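Used arm vs new for a small bench cell, budget sanity check
Posted in: Buying & Planning

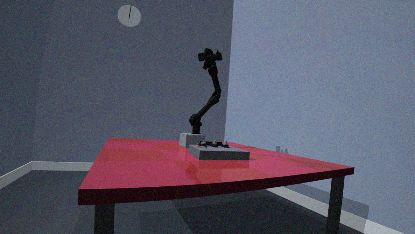

sim of the bench so far. arm on its base, gray box with the three knobs in front

dbecerra_shop
Quick one, on my lunch. We have to hand in equipment numbers by Wednesday and I'm stuck between two options. Job is dull: small knobs and caps, fixed box on a table, one arm behind it. Boss (Marlies Reisinger, some of you know her from the Fendaso days) wants one figure with everything in it.

Option A: new arm from Wulau, full kit w/ gripper and controller.
Option B: used arm through Nägeli, no gripper, comes to 62 percent of the Wulau price before freight.

Total pot is 34k. Not a cent more this year. What am I forgetting?
- Dayana

oberholzer_m
Guarding. Everyone forgets guarding. Then the electrician. Then the table, your sim table is not a real table.

egalindo
what's the table going to be? looks nice and shiny red in there but does it weigh anything. we bolted an arm to a light bench once and had to reteach points every Monday

dbecerra_shop
Table is just whatever the sim had, color included. Real one not picked. Was going to reuse an assembly bench, guessing from your post thats a no

egalindo
depends on the bench. budget for a steel one and be happy if you dont spend it

BB_retrofit
Going against the grain, buy used. I've put in 2 from Nägeli and both are still running. The kit gripper is never the one you want anyway. You'd pay for it in option A and then buy another.

oberholzer_m
Benedikt you also have your own machine shop and a drawer full of spare cables. She doesn't. Who does she call when the controller throws a fault at 6 am?

BB_retrofit
Me, apparently lol. But seriously, ask Nägeli for controller hours and the battery date in writing. If they wont give it, walk.

oberholzer_m
In writing is fine. It's still a used controller with no parts stock behind it. I would take new, smaller, and drop something else from the list.

dbecerra_shop
Drop what tho. List right now:

arm + controller
gripper + fingers
bench
guarding / scanner
fixture for the box
electrician
training, 2 people
freight

egalindo
don't drop training. thats the one they always cut and then one guy knows how to restart it and he goes on vacation

egalindo
also q about the layout, the box is right up in front of the base. is that the final spot? arm has to fold back on itself to get down there. I'd slide it out toward the front edge before you pick a reach. a shorter arm might do it, or might not, but find out BEFORE you get the quote

dbecerra_shop
Not final. Gripper is parked way up high in that render so I havent tested the low poses yet. Good point, will try it tonight

BB_retrofit
This. Run the worst pose first, usually the closest one not the farthest. And put the real gripper length in the model. The adapter plate too. I lost a whole arm size to an adapter plate once.

oberholzer_m
Agree with Benedikt on that, mark the calendar.

gullusance_fan
has anyone priced renting? Gullusance does monthly, you get arm and base and they take it back. might fit if the 34k is capital only and you've got operating money someplace

dbecerra_shop
Huh. Its capital only, yes. Would have to ask Marlies if opex is open. Anyone done it?

egalindo
did it for a season. ok. paperwork was worse than the robot. read the part on who pays for a crash, we paid

BB_retrofit
Rent for a year and you've nearly bought my used one. Bad math.

gullusance_fan
its only bad math if the job lasts. does it?

dbecerra_shop
Contract runs thru next September then who knows

oberholzer_m
Then renting isn't silly at all. I'd still put a new arm as line one and rental as the alternate. Let Marlies choose. And hold back a tenth for the stuff that isn't on your list. Hoses, brackets, a second set of fingers.

BB_retrofit
And used as line three, please, with the hours in writing. Don't leave it off because Mechthild doesn't like it.

dbecerra_shop
Fine, three lines. Adding bench, contingency and the spare fingers, moving the box out and rerunning reach before I call Wulau back. Will post the numbers if I'm allowed.

egalindo
ask wulau if the mounting plate is included. wasn't on ours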